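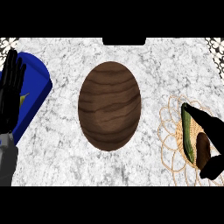

According to Nam-gil Ha, the question of whether machines can do household chores yet is badly put, and ought to be asked one chore at a time. Ha's reply to the first Urkeo report made this point at length, and most later writing on the subject has followed it. A machine that vacuums a floor and a machine that clears a kitchen counter have very little in common, and progress on one says almost nothing about the other.

**Chore automation** is the use of machines to carry out everyday manual work in homes, shops and small workshops. The term covers single-purpose appliances, such as dishwashers and floor cleaners, and general-purpose robots with arms and hands. This article is mainly about the second group.

## Scope

Household chores are usually sorted by what the machine has to touch. Floor work needs no grasping at all and was the first to reach ordinary homes. Tidying, sorting food, setting a table and putting away dishes all require the machine to pick up objects it may not have met before. Laundry and bed making add cloth, which changes shape when it is held. Care work, such as helping a person out of a chair, is generally treated as a separate field with its own safety rules.

Shop-floor chores overlap with these. Restocking a shelf, filling a bin with parts and wiping down a bench use many of the same motions as kitchen work. The main difference is that a shop can be arranged to suit the machine. Parts arrive in known trays, the lighting stays the same, and people can be kept out of the area while it works.

## Kitchen counter tasks

Moving food between a plate or mat and a container is a common early test for two-armed robots. The objects are small enough for one hand, they differ in shape, and the result is easy to judge. Long vegetables tend to turn when gripped away from the middle. Rounded items roll if a finger touches them before the hand has closed. Soft produce bruises, and a grip firm enough for a potato may be too firm for a ripe pear.

Two arms help in some ways. One can work near the container while the other deals with the food, and an item can be passed across when it lies out of reach. They also bring problems of their own. The arms must not collide, and each can block the view of what the other is doing. Fingers often hide the object at the moment of contact, so the control program has to work partly from what it saw a moment earlier, or from touch sensors if the hand has them.

Hands with several fingers can hold more kinds of objects than simple two-part grippers, but they have more joints to control and more parts to wear out. Many workshops still prefer the simpler type.

## Simulation

Much of the training for these tasks is done in computer-rendered kitchens. A simulated counter can be reset instantly, the objects can be swapped or moved, and nothing is damaged when a grasp fails. Surface patterns are often varied on purpose, with marble, wood grain and woven textures mixed freely, so that the program does not come to depend on one background.

The weak point is contact. Friction, the slight give of a vegetable's skin and the play in a worn joint are all hard to model. A program that does well in simulation usually does worse on a real counter, and the size of the drop is hard to predict.

## The Urkeo trials

The Urkeo trials compared programs trained in simulation with the same programs running on real arms. They were held in June at a test kitchen in Parkberg. The set consisted of 4 tasks: moving produce into a bin, setting out a place mat and plate, emptying a dish rack, and wiping a counter around standing objects. Each task was attempted 1000 times in simulation. The real kitchen logged 2193 attempts across the whole set.

The produce task gave the best results on real arms. Wiping came second, although the arms often left a dry strip next to taller objects. The dish rack was the worst of the set by a wide margin. Thin plates standing close together left little room for fingers, and most failed attempts ended with a person stopping the arm.

The report was criticized for leaving time out of its scoring. Tae-yang Jeon noted that one counter took over 2 hours to clear, counting resets, and argued that a chore should be marked as failed if a person could have finished it many times over. Ha disagreed, writing that a slow machine is still useful in an empty house at night. The second version of the report listed times in an appendix and left the scores as they were.

## Commercial use

Yeo, a maker of small arms for workshops, sells a bin-filling station that handles parts of known size. It is fixed to a bench and is not offered for home use. Jandedeck took a different route and rented out a wheeled kitchen unit with an operator on call, who could take over from a distance when the program stopped. Customers were told how often this happened but could not turn the service off, and the arrangement drew complaints about privacy.

Home use of robots with arms remains limited. Price is one cause. Others are the space the machines take up, the need for supervision near children and pets, and the time spent putting things back within reach after a failed attempt.

## Measurement

There is no agreed standard for saying that a machine can do a chore. Some groups report the share of attempts that succeed. Others count how often a person had to step in, or compare the finished room with a checklist. The results can differ sharply. An arm that moves every vegetable into the bin but knocks the mat to the floor passes under the first method and fails under the last.

## See also

- Dishwasher
- Grasp planning
- Remote operation
- Service robot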